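Suksawat Table Linen Patterns

README for the pattern collection, third release

Welcome! Suksawat is a collection of 653 repeat patterns taken from printed and woven table linen – cloths, runners, napkins, tray covers and the odd tea towel that somebody was kind enough to lend us. Every pattern has been redrawn by hand as a clean repeat, with notes on its colours, its motifs and the cloth it came from. It's for anyone who sews, prints, weaves, teaches or simply likes looking at borders.

I started it with a drawer of my grandmother's runners and a very slow scanner. Thongchai Khunthong joined in after the first 60 patterns and redrew nearly all of them, as my corners didn't meet. He was right to, and the collection is far better for it.

What's new in this release

The tile family has grown enormously, and I'm thrilled about it. These are the designs that borrow from painted floor and wall tiles: rosettes, quatrefoils, eight-pointed stars, interlaced squares. They used to be scattered through "floral" and "geometric", depending on who had filed them and in what mood. They now have a folder of their own, and you can finally browse them side by side and see how one rosette turns up again and again with a petal added or the centre swapped.

We've also redone the colour notes. Old entries said things like "greenish" (mine, sorry). New ones use a short list of plain colour names, with two names joined by a hyphen where a thread or ink falls in between.

How the folders are arranged

tiles – rosettes, quatrefoils, stars and anything with a clear square grid
borders – single lines, double lines, scallops, keys and corner pieces
florals – sprigs, garlands and all-over flowers
checks – gingham, windowpane, tattersall
lettering – words and monograms printed or stitched on cloth
odds – fish, teapots, one very fine lobster

Each pattern has a drawing, a small colour strip and a text note. The names match, so if you have the drawing you can find the rest.

Reading a pattern note

The note starts with the family and then the motifs, largest first. After that come the ground colour, the other colours, the type of repeat and the size of one repeat in millimetres, measured with the cloth lying flat and unpulled. Last is a free line for whatever the person drawing it wanted to say. Do read those, they're my favourite part! Vernon Grewal's remarks on napkin hems are worth the download by themselves.

Cloths that combine families get one entry per family, and the entries point to each other. A white cloth with a thin orange line at its edge goes under borders, and a runner printed in orange, teal, grey-green and red with rosettes and quatrefoils goes under tiles. If there are printed words as well, brown serif letters for instance, they go under lettering.

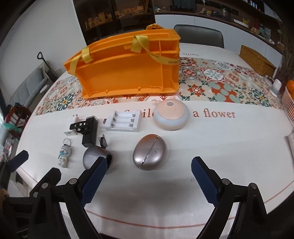 Using the patterns

All the redrawn repeats may be used freely for your own sewing, for teaching and for small runs of printed cloth. Please name the collection somewhere – a line on a label is plenty. If you want to print more than 200 metres of anything, write to us first so we can check with whoever lent the original.

For block printing, start with the borders. They're forgiving, and a wobble in a scallop looks charming. For weaving, the checks come with thread counts, and Hurirari (our little drafting sheet, in the extras folder) turns those into a threading plan you can print and pin above the loom.

Known gaps

Florals are thin on anything from before my grandmother's time. Damask is missing altogether: white on white is a misery to scan, and we haven't found a way of drawing it that keeps the shine. The first batch of checks, lent under the name Namik, has no repeat sizes, and the cloths went back before we noticed. Some faded reds are noted as orange and may well have begun life as something stronger.

Sending us a pattern

Please do! Wash and iron the cloth if it can stand it, lay it flat, and scan or photograph at least 3 full repeats with a ruler along one edge. Tell us where it came from if you know, and what it was used for. "Sunday best, never for beetroot" is a real entry and a model of its kind.

Drawings made in Nusitz can be sent as they are. Anything else, save it as a plain vector file and Thongchai will tidy the joins. New entries are gathered up every July, and your name goes in the note unless you'd like it left off.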